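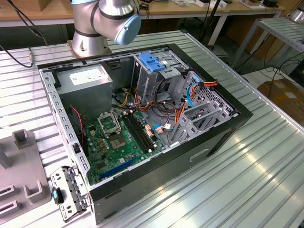
Handouts / Unit 4: Choosing an End Effector

Notes for the Furndale bench session. Bring these with you, because I have stopped printing spares.

We have two grippers to compare and one arm to hang them on. The first is the parallel-jaw unit we call Tokarz, which closes firmly on whatever you put in front of it, including things you would rather keep. The second, Iris, is a three-finger adaptive gripper that wraps round an object and gives you a lovely grasp in a direction you did not ask for. You will use both on the desktop tower and you will form opinions. Please write down the numbers before the opinions.

Why a tower? Last year's group worked on foam cubes and everyone got full marks, from which we learned that foam cubes are easy. An open case is mostly walls. The power supply and the drive cage stand on either side of the space you want to work in, and the cables go where they please. A gripper that looks slim in the catalogue becomes a good deal fatter once it has to get down beside a memory slot.

4.1 What you measure

Approach clearance: the smallest gap between any part of the gripper and any part of the case on the way in. Use the simulated model first. If the model says 400 mm, you have loaded the wrong units.

Repeatability: send the arm to the same taught point above the CPU socket 37 times and log the offset. Yes, all 37. Leokadia Nowakowski did the power calculation and will defend it at length if you ask her.

Grasp force: read it at the fingertips with the load cell, not off the controller screen. The controller reports what it would like to be true.

4.2 Cables

Rigid parts stay where the camera last saw them. Cables do not. Hubert Domański's logs from March hold 2,738 grasp attempts, and the failures on SATA leads sort into two piles: the fingers closed on nothing, or they closed on two things. Mark yours the same way, so that we can add them to his.

Colour helps less than you would expect. The blue leads share a case with a blue drive-cage latch and a blue expansion slot, and a plain colour threshold will offer you all of them with equal confidence. Add a shape test, or enjoy watching the arm try to unplug a motherboard.

4.3 Controller settings

Start at the lowest speed. Set the force limit before you enable the arm. Teach the retreat point first and the approach point second; Wian Adams can tell you about doing it the other way round, and the dent is still in the old chassis.

4.4 Write-up

Two pages, one table, both grippers. State which you would choose for the memory slots and which for the cables. "It depends" is allowed if you then say on what. Hand in to Rawan Nassar by Oct 30, 2025. The template is in the Brerero folder under item 164, for filing reasons that predate me.

Reading for next time: the chapter on compliance, up to the springs.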